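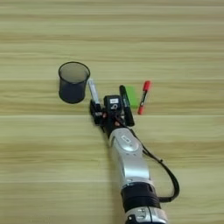

正在练习收笔的机械臂，工坊的长桌上。

上次我写到机械臂已经固定好了，可是手腕的电缆还没有解决。有两位读者留言问后来怎么样，所以今天先写电缆，再写夹爪，最后写一点关于笔筒的事情。我的中文打字比较慢，这一篇写了几个晚上，如果有的句子读起来奇怪，请告诉我，我愿意改。

先说给新来的读者：我在Poradska的一个共用工坊里做这个东西，工坊的名字叫Hodine，以前是修钟表的地方，现在楼下是木工，楼上是电子。机械臂是我从一家叫Clastell的小公司买来的旧货，他们搬家的时候不想带走它。买来的时候没有控制箱，没有说明书，也没有夹爪，只有手臂和一个装满螺丝的塑料袋。控制箱是我和Dénes Deák一起做的，夹爪是我自己装的。目标一直没有变：让它把桌子上的白板笔收进笔筒。听起来很小的目标，我已经做了四个月。

电缆的问题是这样的。夹爪需要电源和信号，两样东西都在一根黑色的电缆里面，从手腕附近出来，沿着手臂外面走下去。最早我把它用扎带紧紧地绑在前臂上，觉得这样整齐、漂亮。手臂不动的时候确实漂亮。可是手腕一转，电缆没有多余的长度，就会拉住插头。开始只是偶尔丢一次信号，程序停下来，我重新启动，又好了。我以为是软件的错误，在日志里找了很久，把通信的部分重新写了一遍，还怀疑过电源。后来Dénes站在旁边喝茶，他说：“你的手腕每次转到那边，插头就歪一下。”我看了，真的歪一下。

所以现在电缆不绑在前臂上了。我让它离开手腕以后在手臂右边绕一个大的弯，再回到下面的关节那里固定。看起来没有以前整齐，来工坊的人常常问我是不是还没有做完。我试过几种长度。太短，转到极限还是会拉；太长，弯会垂到桌面上，把笔推走。有一次它很慢地、很有礼貌地把一支笔推到桌子边上，然后笔掉下去了，滚到木工的机器下面，我到现在没有找到。最后我留了30厘米的余量，这个长度在我需要的动作范围里面没有问题。如果你的手臂比较大，请你自己量，不要用我的数字。

量的方法也可以写一下。我先不插插头，把电缆用纸胶带轻轻地粘在手腕上，然后用手带着手臂走一遍所有的位置，特别是最远的位置和手腕转到底的位置。胶带掉了，就说明太短。这个方法很土，但是纸胶带掉了没有关系，插头坏了就要重新焊，我焊那种小插头的水平不高。手腕转到底的时候还要再等一下，看看电缆会不会自己慢慢地滑。我的电缆外皮比较硬，冬天的时候更硬，四月工坊停了暖气以后我又检查了一次。

然后是夹爪。我写过我用的夹爪是两个手指平行开合的，黑色，不贵，手指比较长。长的手指有好处，可以伸到东西之间；也有坏处，前端有一点点晃。厂家的手指是给方的零件设计的，夹盒子很好，夹圆的笔就会转。笔在手指中间转一下，方向就变了，到笔筒上面的时候笔尖朝着奇怪的地方，放不进去。
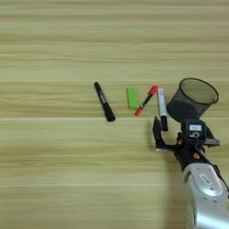 我把手指内侧的面处理过三次。第一次贴了双面的泡沫胶，夹得很稳，但是笔不愿意离开，手指打开了，笔还粘在左边的手指上，像小孩子不想放开妈妈。第二次用砂纸，粗的那一面朝外。这个我不推荐，笔上面印的字被磨掉了，而且声音不好听。第三次用了一条很薄的橡胶，是从一个旧的自行车内胎上剪下来的，用普通的接触胶粘上去。现在用的还是这个。边上要剪得比手指窄一点，不然橡胶会翘起来，伸进笔下面的时候先碰到桌子。

桌子也要说一下。工坊的桌子是浅色的木头，木纹是横的，我们很喜欢它，但是它不完全平，木板和木板之间有细细的缝。对人来说这个没有意义，你的手会自己感觉。对我的程序来说，桌面是一个固定的高度，写在一个文件里。我在靠近手臂的地方量了高度，以为别的地方也一样，结果在远的那一边手指压到了木头，电机发出很委屈的声音，保护停机。桌面上现在有一个很小的印子，我向管钥匙的Moradi太太道歉了，她说桌子上有更难看的印子，她年轻的时候自己弄的。

后来我不再只量一个点。我在桌上用铅笔画了一个格子，每个交叉的地方都让手指慢慢地下去，碰到一张纸，纸拉不动的时候记下高度。然后程序在这些点之间算一个平面。严格地说应该算一个曲面，可是平面已经足够好了，而且我懂平面。每次搬过桌子都要重新量，木工那边的人喜欢搬桌子，我已经在桌腿旁边的地上贴了胶带，希望他们放回来的时候对着胶带放。他们有时候对着放。

再说物品的选择。我用的都是平常的办公用品：几支白板笔，一个黑色的金属网笔筒，一块亮绿色的小东西。选绿色是因为它的颜色在木头上最容易找到，我的程序认颜色比认形状好很多。红色的笔也容易。黑色的笔比较难，我的夹爪也是黑色的，手指靠近的时候，程序会把手指的一部分当成笔。我花了一个晚上看它认真地去追自己的手指，像一只猫。解决的办法是在手臂下去以前先看好位置，记住，下去的时候不再看。Dénes不喜欢这个办法，他觉得这样等于闭着眼睛走路。他说得对，如果有人在中间碰了笔，手臂就会夹空气。但是工坊晚上只有我们，我们可以不碰笔。

白色的笔有另外的困难。笔身在浅色的桌子上不太明显，程序主要是看到笔帽，于是它认为笔只有笔帽那么长，就去夹笔帽。夹笔帽有时候也能拿起来，但是重心不对，另一头会垂下来。我现在加了一条很笨的规则：如果找到的东西太短，就沿着它的方向往两边延长，再检查一次边缘。这条规则对笔有用，对绿色的那块没有用，它本来就短。所以绿色的要单独写一条。Dénes看了我的代码，说里面的“如果”太多了。我数学不好，只会用“如果”。

笔筒我原来以为是最简单的部分。它不动，口朝上，很大，笔从上面放进去就可以了。可是网格的筒是半透的，灯光从侧面来的时候，程序看到后面的木头，以为那里没有东西。我想过把笔筒里面垫一层黑纸，后来没有垫，因为我想用原来的样子做成。现在我只找上面那一圈圆的边，找到椭圆，算中心，其他的都不看。这个方法比较可靠，条件是笔筒是站着的。笔筒倒了怎么办，我还没有写。金属网的筒很轻，里面没有笔的时候更轻，手指碰一下就会走。我问过自己要不要在底部粘一块铁。Dénes建议粘磁铁，在桌子下面再放一块磁铁，我觉得这样有一点像变魔术的人骗观众。我们为这件事讨论了很久，没有结论，茶都喝完了。

还有速度。朋友来参观的时候，第一句话总是“怎么这么慢”。我的回答是可以快，但是我不想快。控制箱里面的限速是我自己设的，很低，手臂碰到人的时候应该只是推一下。控制箱是自己做的，急停按钮是自己接的，我相信按钮，可是我更相信慢。急停的按钮放在我左手边，插座的开关在我脚边，两个我每次开始以前都试一下。也请你们这样做，特别是买旧货的人，你不知道以前的主人改过什么。我在手臂的底座里面就找到一根被剪断的线，两头用胶布包着，到今天我们也不知道它以前是做什么的。我写信问过Clastell，他们很客气地回答说，那个人已经不在公司了。

接下来我想做的事情，先是把橡胶换成新的，内胎的橡胶开始有一点发亮了，可能是磨的。然后是高度的格子，我想让它自己量，不用纸。Dénes在画一个新的手指，前面有一个浅的V形的槽，这样圆的笔会自己找到中间。他画得很好，但是他同时在画三样别的东西，所以我没有问他什么时候可以打印。

有读者问能不能分享控制箱的图纸。可以，但是现在的图纸上有两个地方和真的接线不一样，我要先改好，不想让别人照着错的图接电。改好以后我放在左边的“文件”里面。电缆的接头型号我这个星期去工坊的时候再看一下，记在本子上了，本子在那里。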